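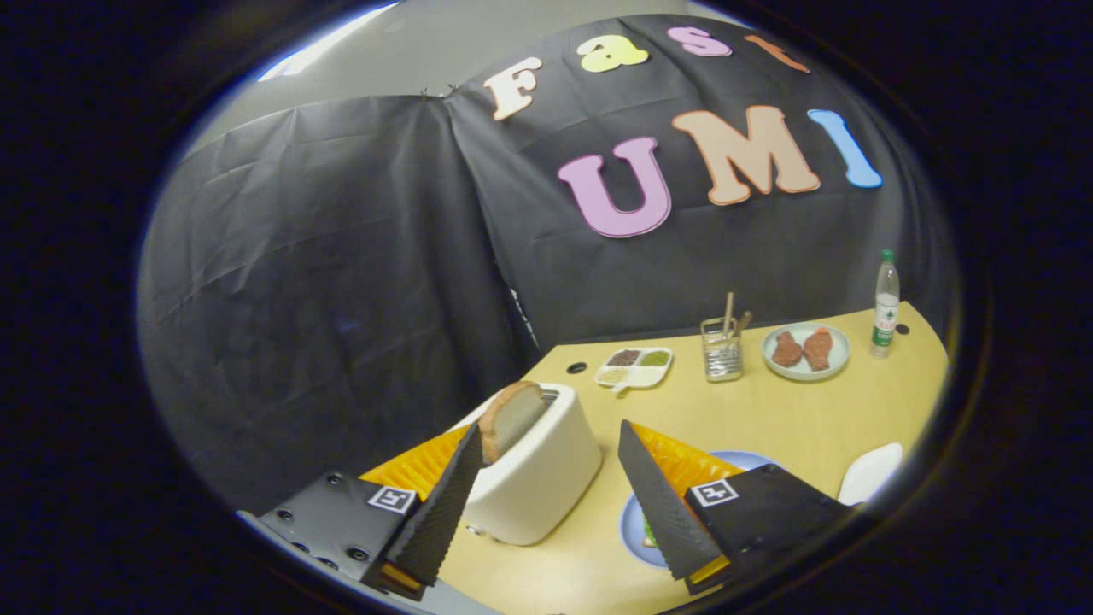
Photo: Kudville product desk

Kallo Toaster, White
Sold by Kudville – Kitchen, small appliances

We nearly left this one out of the catalog. There are plenty of white toasters, most of them making the same promises, and the Kallo doesn't look like much of an argument for adding another. It has a boxy body with rounded corners and a cream finish. The maker calls that "heritage styling." We call it a toaster.

The one photographed has some light scuffing along the lower edge. If you want a kitchen that looks untouched, a pale finish is probably the wrong choice, whatever the box says about "easy-clean surfaces." Ours wipes down all right with a damp cloth. Scuffs are another matter, and we haven't found anything that takes them out completely.

What the maker claims, and what we think

"Perfect browning on every setting." There are 6 settings. We used three of them. Setting 2 is warm bread. Setting 4 is toast. Setting 6 is for people who like scraping. The steps in between are hard to tell apart, and we would have been happy with fewer.

"Fits any loaf." No toaster does. A regular sandwich slice goes in without trouble and is easy to get hold of afterward. Tall slices from a bakery loaf stay partly out of the slot and come up with a pale strip along the top, so you turn them over and go again. Bagels depend on the bagel.

"Built to last." Kallo says the lever was tested for 2000 presses. That sounds like a lot until you work it out for a house where several people eat breakfast. We asked what happens after that and got a copy of the brochure.

"Quiet operation." It's a toaster. The lever makes a clunk.

What we do like

It stays put on a wood tabletop when you press the lever, which can't be said for the Lesoment we used to stock. The crumb tray slides out from the back and holds together when you knock it against the side of the sink. The cord is long enough to be useful – measure to your outlet anyway.

Who should skip it

Anyone replacing a toaster that still works. Anyone who wants to do four slices at a time. If you mostly eat thick-cut bread, look at the Thongsuk instead, though it costs more and its tray is a nuisance to get back in.

In the box

Toaster, crumb tray, instruction leaflet. No warming rack, although the leaflet shows one.

Returns

You have 30 days. Please empty the tray first. Used toasters are accepted if they are clean and the leaflet is included. Finish wear from normal use is not treated as a fault by Kallo, and we can't change that on their behalf.

Next delivery is due in November. Back orders are filled in the order they come in.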